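Ticket: Nakinora bin, bench 9, Drarncombe – gray dust on blocks, paint rubbing off, rattle at back
Status: open (partly fixed, see bottom)
Supplier: Bridus (bin), Bayram (blocks)
Priority: was low, now medium
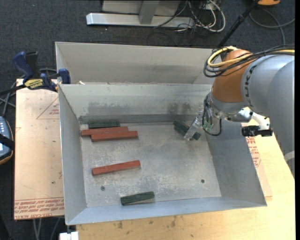

Opening this because it's come up three times in passing and never got written down. Problem as reported: blocks come out of the bin dirty. Gray film, mostly on whichever side was down. Red ones don't show it much, green ones do. Wipe a block, put it back, pick it up after lunch, gray again. Also a rattle when the bench gets bumped, sounds like it's from the back of the bin. Also paint. More on paint below.

Setup for anyone who hasn't been down here. Big gray sheet-metal bin, sloped walls, sits straight on the wood tabletop. No feet, no mat. Main floor is flat. Narrow second compartment behind the taller rear partition. We use the main part only. Red and green wooden blocks from Bayram, plain rectangles. Two small holes in the floor, one left, one right.

What I thought at first: dust off the ceiling vent. Plausible, the vent is filthy.

Log

Monday-ish, morning
Wiped the floor of the bin with a dry cloth. Cloth came up gray. Wiped again, still gray. Stopped after the fourth pass because the cloth was just moving it around. Left the smudges. Pale smudges do NOT come off dry, noted for later.

Same day, 2 pm
Taped a sheet of paper over half the floor, left the other half bare. Blocks on both halves. Idea being if it's the vent, both halves get it.

Next morning
Paper half: blocks clean. Paper clean too, apart from a couple of scuffs. Bare half: gray blocks. So it's not the vent. It's the floor of the bin itself. Blocks are picking it up off the metal as they slide.

Asked Bridus what the finish is. First answer was a link to the catalog. Asked again. Second answer, pasted:

"The Nakinora range ships with a light protective film of oil and zinc dust residue from forming. This should be washed off before first use with warm water and dish soap, then dried. Please allow 24 hours before loading."

OK. So that was never done. There's no note in the box about it, I went and checked the box, which is still under the stairs. Have asked them to put a sheet in with the next one.

Wash attempt
Took blocks out, took the bin to the sink. Doesn't fit the sink. Obviously. Did it on the bench instead with a bucket and a sponge, towel underneath so as not to soak the tabletop. Forgot about the holes in the floor. Towel was under the wrong end. Water went through the left hole and onto the wood. Dried it right away, there is a slight ring now, will sand if it doesn't fade.

IF YOU WASH IT ON THE BENCH, TAPE THE HOLES FIRST. From underneath, not on top, tape on top leaves glue on the floor and then you've got a new problem.

Soap used: the ordinary kitchen one. 1000 ml warm water, one squirt. Three rounds. First bucket went nearly black. Third was fine.

Left it for the 24 hours like they said.

After the wash
Better. A white tissue dragged across the middle comes up nearly clean. Along the back there's a thin ledge where the floor meets the wall, and that still sheds. Sponge doesn't get under it. Tried a toothbrush, got most. Tried a cotton swab for the corners, half of the cotton stayed behind, don't do that.

Dust did come back a bit after two days of use. Not like before. Asked Bridus if that's expected. They say bare sheet metal will keep marking for a while and a weekly wipe should be enough. We'll see.

Paint, separate issue
One green block has a side that's down to pale wood. Was blaming the bin for this too. Thought the blocks were scraping the ledge. Ran a finger along the ledge (glove on) and it isn't sharp. Rubbed a good green block along it by hand, lots of times, nothing came off but a dull line that wiped away.

Checked with Bayram. Sent them the lot number. They say some blocks in that lot went out with one side unpainted or thinly painted and it's "within normal variation for a hand dipped product". Hm. So may never have been painted right in the first place. I can't tell by looking and neither could anyone else I showed it to. The edge of the paint is neither crisp nor ragged.

Options from Bayram:
– send the block back, they swap it, takes weeks
– repaint ourselves, they'll tell us the color
– live with it

Going with repaint, eventually. They recomend 400 grit on the bare side first, then two thin coats. Do not dunk it. Do it on a spare block first so we find out if the green matches.

For now the block stays in use. If you're sorting by color and the pale side is up, it's green. Turn it over.

Rattle
Took longer than it should have. Things tried:

Pressed down on each corner of the bin in turn. Back right corner has a tiny bit of rock to it. Folded a piece of card under that corner. Rattle quieter but still there.

Took all the blocks out. Still there. So not blocks.

Pushed on the rear partition with my thumb. Doesn't move.

Shook the whole bin gently. There it is. Coming from low down at the back. There was crud along the bottom edge back there, a line of it, which I'd been ignoring because we don't use that compartment. Vacuumed it with the narrow nozzle. Splinters, grit, fluff, and one small washer. Washer was the rattle. Don't know where the washer's from. It's in the jar with the others.

With the card in and the washer gone: silent. Card is ugly. Would like a proper rubber pad there, have put it on the next Bridus order with the other bits.

Leaning blocks
Someone added this to my sticky note so I'm including it. Blocks sometimes end up one lying partly on another, mostly toward the left, and the complaint is that the floor must be tilted. Put a level on it. Left to right it's dead on. Front to back, very slightly low at the back, that was the corner that's now got card under it. Checked again with the card in, bubble centered.

So the floor's fine. Blocks land on each other when they get tipped in as a pile. Walls slope so anything that hits a wall comes back toward the middle or slides to the foot of it. It's a sloped bin. If you want them flat and apart, put them in by hand. Closing this part.

Holes
Also asked: are the holes damage? No. Bridus confirm both are there from the factory. They did not say what for, twice. Edges feel smooth. Nothing we use is small enough to drop through apart from swabs and now water. Leaving them open.

Where it stands

Dust: mostly fixed. Wipe on Saturday when the bench is quiet, damp cloth, then dry cloth. Toothbrush along the ledge once a month. Toothbrush is in the drawer with the tape, has BIN written on it, please do not use it for the kettle.

Rattle: fixed, pad on order.

Paint: waiting on the color code from Bayram. Chased once.

Ring on tabletop: fading. Leaving it alone.

Back compartment: empty it when you do the wipe, takes a minute with the vacuum. Lift the nozzle out when you get to the end, don't drag it over the top of the partition, it scratches.

Later add – color code arrived. It's for the red. Have written back.

Later add 2 – second Nakinora bin for the other bench is coming on the same order as the pad. Wash it BEFORE it goes anywhere near the wood. Outside, with the hose. Holes can drain on the gravel. Then the 24 hours, then blocks. I'll leave this ticket open till that one's been through it and I've seen a clean tissue off the floor.

Later add 3 – pad came, wrong thickness. Card stays in for now. Reordered.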